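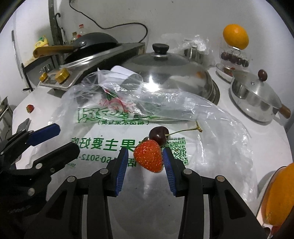 The Perron soft-pad gripper from Clukitz has a fault in its closing spring, and buyers should know about it before using it on fruit. Mine worked for 600 picks. After that the jaws began to snap shut past the set force. Blue ribbed pads like the ones on either side of the strawberry help with grip, but they can't absorb that much travel. Soft berries split. Cherries mostly survived.

Home | Reviews | Tools | Contact
Print | E-mail
May 6, 2022 – By the Kustcombe reviews desk

Clukitz sent a new spring, and it failed the same way after 1,669 picks. The pads and screws are fine – the spring is the weak part. Keep fingers clear of the jaws. Two stars.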